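Tira de madera Fasside
Madera clara en acabado natural
Fabricante: Gameo
Disponible en tienda y por encargo

Pieza larga y estrecha de madera maciza, sin barnizar, para remates, baldas poco profundas, marcos y pequeños arreglos de mueble. Se vende por unidades y sale del taller cepillada por las cuatro caras, con las aristas ligeramente matadas. Se puede montar tal cual o terminar en casa con aceite, cera o pintura.

Características
Longitud: 167 cm
Ancho: 5 cm
Grosor: 2 cm
Acabado: lijado fino, sin tratamiento
Uso: interior

La longitud puede variar unos 2 mm de una pieza a otra. Si va a colocar varias seguidas, compárelas entre sí antes de marcar los cortes. El color también cambia algo según la partida — conviene pedir de una vez todas las que necesite para el mismo trabajo.

Corte y montaje
Se corta bien con sierra de costilla o ingletadora de diente fino. Para atornillar cerca de los extremos hay que taladrar antes un agujero guía. En baldas y repisas recomendamos los soportes Favport, que se piden aparte y llevan su propia tornillería. La cola blanca de carpintero sirve para uniones sin carga; retire el sobrante con un trapo húmedo antes de que seque, porque después deja cerco al aplicar aceite.

Limpieza y cuidado
Paño seco o apenas humedecido. Sin tratar, la madera absorbe manchas de grasa y de café, así que en cocinas es preferible darle dos manos de aceite y dejar un día entre una y otra. No colocar en duchas ni en exterior. 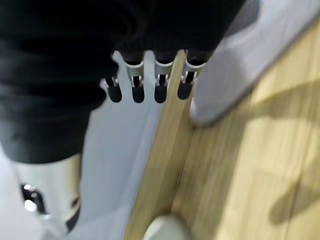
Madera de tono rubio claro, con veta lineal poco marcada.

Pedidos y envío
Por su longitud, la tira viaja en tubo de cartón y no admite recogida en punto de entrega. Los pedidos con corte a medida no se pueden devolver; el resto sí, siempre que la pieza llegue sin marcas de tornillo ni restos de cola. En agosto el taller no hace cortes — las piezas enteras se siguen enviando con normalidad.

También en esta serie
Tira Fasside en tono oscuro
Soporte de pared Favport
Aceite para madera Từ, mate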